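How Does a Robot Pick One Block Out of a Mess?

By Mirela Pimentel

Ask a kid to grab a block from a heap and the job is done before you finish asking. Ask a robot and you had better bring a snack.

The arm itself is strong and very exact. It is also clueless. Every move it makes has to come from software, a long set of instructions written by people. At a workshop called Greltlow, the software for emptying bins is named Odier, and it has four jobs to do before any block goes anywhere.

Job one is seeing. A camera sends Odier a picture, but to a computer a picture is just a giant grid of numbers. Odier has to work out which numbers are block and which are bin. Scratched, shiny metal makes this harder, as a bright glare can look a lot like the edge of something.

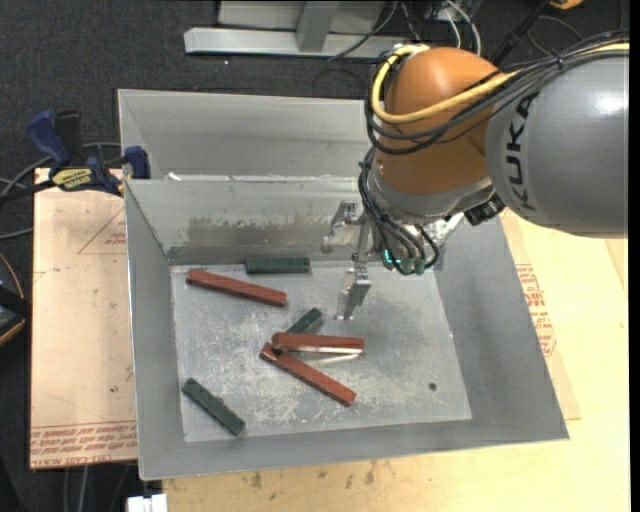 Job two is choosing. When blocks lean on each other, pulling out the wrong one can send its neighbors sliding. So Odier gives every possible grab a score. A block lying by itself with space on both sides scores high. A block half hidden behind another scores low and has to wait its turn, like the last kid in the lunch line.

Job three is planning. The gripper has two fingers, and both need somewhere to go. The walls of the bin are in the way. So is the robot, which has elbows, in a manner of speaking, and no sense of where it left them. Odier tests path after path inside the computer, where crashing is free. On one try last September it threw out 200 paths and kept the next one.

Job four is checking. Did the fingers close on a block, or on a nice big helping of air? Sensors in the gripper can tell how far apart the fingers stopped. If they closed all the way, Odier takes a new picture and starts over. It does not sulk.

Genivaldo Evangelista wrote most of the choosing part. His first version liked one corner of the bin so much that it tried the same bad grab 57 times in a row. "It was very confident," he says. He added a rule: if a grab fails 2 times, pick something else. Plenty of grown-ups could use that rule too – but it only runs on computers.

Try it at home: pile up some blocks, close one eye and use only two fingers. Say each move out loud before you make it.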